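4.2 Surfaces, dirt and the folded carton

Short section, mostly to pin down what we mean by "patterned" before the counts in Section 5. Earlier drafts mixed up wall covering and table covering and a reader of the Trarnden report rightly complained. So, separately.

Walls. Brick-print paper, blue, pale joint lines. On a side wall seen at a low angle the courses turn into diagonals, and folders told us this bothered them for the first few boxes and then not at all. We did not test it any further. The paper was picked for the Pisstead benches to hide scuffs and it does that fairly well at carton height, less well near the corners. Cleaning is another matter — the printed joints look like real joints, people scrub along them and the print goes first there.

Tops. Floral, cream-white ground, soft pinks and greens. A light ground with a weak print is a poor place to hide anything. Small dark specks read as dirt right away, even the ones that are permanent. In the plain gray tops at Fokotetti the same kind of speck was missed in 92 of the 1000 patches we had people look at; on the floral ones it was 32. The gap is bigger than we expected. Printed leaves did cause some false calls, mainly the darker leaf edges, and one rater kept marking a butterfly. Those are removed from the totals (see Appendix B, which still has the old numbering, sorry).

Cartons. All tan corrugated board, one wall, no print on the outside. A carton was called "open" when no flap had been bent past its crease, "partly folded" when at least one flap stood at an angle, "closed" when all flaps lay flat. Most of the trouble is in the middle class. A flap that has been bent and springs back counts as partly folded, as long as it stays off the flat. With 823 cartons coded the two coders disagreed mostly on those, and the fix was to look at the crease and not at the flap. Figure 1 is typical for the middle class: angled flaps, a box that has a shape but not yet the final one.

Holding matters too. Board of this weight needs to be steadied on one side while the other flap is worked, or the whole thing walks across the top. Two contact points on oposite sides was the usual solution. Corner and flap worked better for us than flap and flap. We have no clean numbers for this, it was not coded in the first round and the second round was too small.

Other items on the bench. Pens, markers, small bits left near the sides. We left these where they were. A pen cup in a back corner did not get in the way of folding, at least with the smaller cartons; closer to the middle it gets knocked over. Pawłowska benches have a tray for this on the outside and lose that corner problem, but then the pens are out of reach — people went back to cups within a month. Small items were not counted as dirt even when a rater marked them as such.

What is still open is wear. Scuffs and loose specks were put in one class for now, which is wrong, a scuff doesn't wipe off. Splitting them means going through the tops again with a cloth in hand. Planned for November.

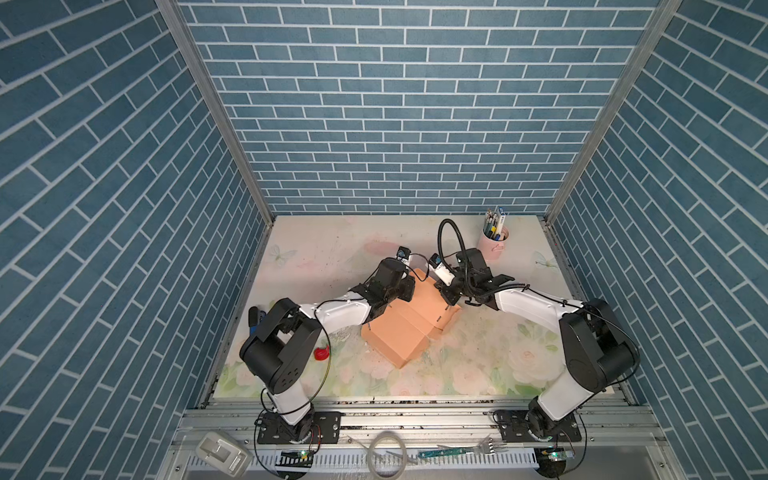 Page last changed: November, 4:40 pm

Figure 1. Partly folded tan carton on the floral top, held at its upper-left edge and by the right flap. Specks and scuffs show on the light ground. Blue brick-pattern paper on the three walls, pink pen cup in the back right corner.

Related items
Wiping patterned tops: notes from Pisstead
Flap angle and crease memory in single-wall board
Trarnden report, revised tables
Pen trays and pen cups at Pawłowska benches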